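Section 4: Teaching Your First Kitchen Task by Remote Control

Welcome to the fun part! By now you have Vemport installed, the practice kitchen loaded, and the Fevell hand controller paired (Section 3). In this section you'll drive the arm yourself, record what you do, and save your first set of demonstrations. Plan on 90 minutes for the whole section, breaks included. Most people want to keep going after that, and we can't blame them.

The task is called Pan Pickup. You move the gripper over the stove, reach into the pan, close on one item, lift it, and set it down on the counter to the right of the stove. It sounds small, but it uses every control you'll need later on.

4.1 Before you start

1. Open Vemport and choose Practice Kitchen from the Scenes list.
2. Pick Pan Pickup from the Task menu.
3. Squeeze the Fevell trigger all the way and let go. The Grip bar should fill and then empty completely. If it stops short, go back to 3.6 and calibrate the trigger again.
4. Set Speed to Slow. You can go faster after your first ten recordings, and you'll be ready for it!
5. Type a name for your session. Use letters, numbers and dashes only.

Note: The scene loads with slightly different item positions each time. Leave this setting on. A robot that has only seen one layout tends to learn that layout and nothing else.

4.2 Moving the arm

1. Hold the clutch button (the one under your middle finger). The arm follows your hand only while the clutch is down.
2. Move your hand slowly to the right and watch the gripper go with it. Great, you're driving!
3. Let go of the clutch, bring your hand back to a comfortable spot, and press it again. The arm stays put in between. Get used to doing this often, the way you'd lift a mouse when you reach the end of the pad.
4. Twist your wrist to turn the gripper. Small twists work best near the pan.
5. Bring the gripper in above the pan, high enough to clear the rim, and stop there.

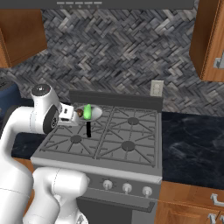
Figure 4-1. Arm at the stove in the practice kitchen, with the fingers close to the brown item in the pan.

Take a moment at this point to try the camera keys. Key 1 gives you the wide view and key 2 looks straight down. Switching views does not affect the recording, so use them as much as you like. Depth is the hardest thing to judge on a flat screen, and a quick look from overhead will save you a lot of missed grabs.

Caution: Don't push down against the pan or the burner grates. The simulator lets you get away with it, but those forces are saved in your recording, and a policy trained on them may press just as hard on a real stove.

4.3 Recording a demonstration

1. Press Home to send the arm back to its starting pose.
2. Press Record. Wait for the tone.
3. Guide the gripper to the pan and lower it over the item named at the top of your screen.
4. Squeeze the trigger gently until the Grip bar turns green. Stop squeezing there.
5. Lift straight up until the item clears the rim.
6. Carry it over to the countertop on the right, lower it, and open the gripper.
7. Back the gripper away and press Stop.
8. Choose Keep or Discard.

Your first few will be wobbly. That's fine! A little hesitation is okay to keep, and so is a missed grab that you recover from smoothly. Discard a run if you dropped the item outside the counter, knocked the pan over, or forgot to hold the clutch and sat there wondering why nothing moved (it happens to all of us).

Tip: Rest your elbow on the desk. It steadies your hand more than any setting in the menu.

4.4 How many do you need?

Fifty kept recordings are enough to see the arm try the task by itself, and watching that for the first time is a real treat. For steady results, aim for roughly 300. Spread them over several sittings, and change the starting item now and then from the Task menu.

The Sorkby sample pack, included with your install, has 2,722 recordings of other kitchen tasks. You can mix it with your own under Train > Add Data. We suggest training once without it first, so you can see what your own driving did.

4.5 If something goes wrong

The arm moves in jerks: lower Speed, then close any other program using the graphics card.

The arm stops and a yellow ring appears: you've reached the end of its range. Release the clutch, press Home, and start the run again.

The item slips out: go in a little deeper before you squeeze, and line the fingers up across its narrow side.

Recordings don't show up in the list: check the session name for spaces or symbols.

When you have your first fifty saved, go on to Section 5, Training and Playback.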